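Harvest Table Group, minutes, 17/11/2018

Present: Gobnait Kinsella (chair), Piret Krūmiņa, Iolo Skyrme, Mererid Wynne (notes).

Gobnait thanked us all for coming out on a Saturday, and we went straight to the plates, which everyone was eager to talk over.

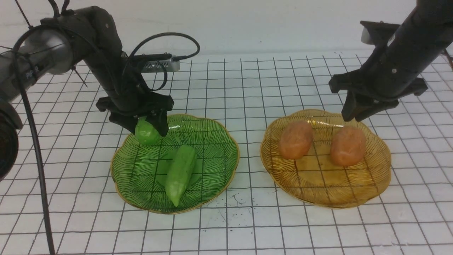
Green and amber plates on the grid tabletop.

Piret loves the gold rims and would happily use both colors at the February supper, with green vegetables kept to the green plate. Agreed, and warmly! Iolo felt the tabletop wanted a good wipe first, 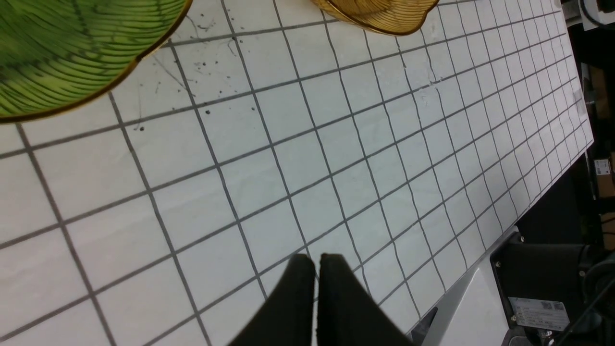

and he kindly offered to bring cloths and do it himself before we set up. Mererid will ask Rafferty for 2 more plates.

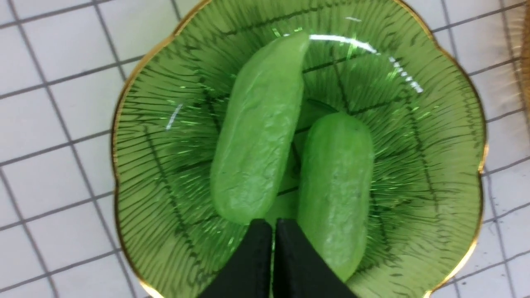
Will there be place cards too?
Piret is lettering them at home and will bring them in February.

Meeting closed with tea.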